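4.2 Regional support and the timing of interviews

The survey covered two districts, Ater and Wulberg, with 2,182 completed interviews. Both had voted for the governing party at the previous two elections, and both were described in the press as safe. Our results give only partial support to that view. In Ater, support for the governing party held steady across all waves. In Wulberg it fell in every wave after June, mostly among voters under 40 who had backed the party before.

Interviews were carried out by telephone or at the respondent's home, depending on what the respondent chose. Home interviews took longer and produced fewer "don't know" answers on the question of vote intention. We control for interview mode in all the models reported below.

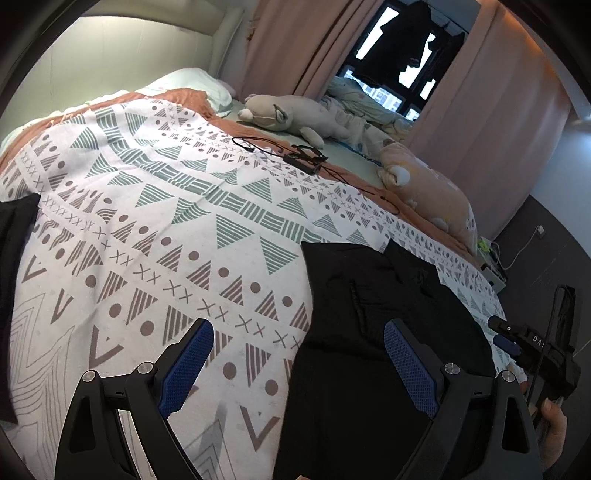 Figure 3. Home interior, Wulberg district.

The fall in Wulberg began before the opposition parties agreed on a joint candidate, so the agreement cannot explain all of it. Local issues seem to have mattered more. The closure of the Karaca works was named as the main concern by 28 per cent of Wulberg respondents, against 2 per cent in Ater — a far wider gap than on any other issue. Those who named it were also more likely to say they had not yet decided how to vote.

A smaller panel of 600 respondents was interviewed again after the Tralik by-election. Few of them had moved directly from one party to another. Most of the change came from former supporters who now said they would stay at home, and this group is easily missed when results are given only as shares of likely voters. We return to the treatment of likely voters in Section 5.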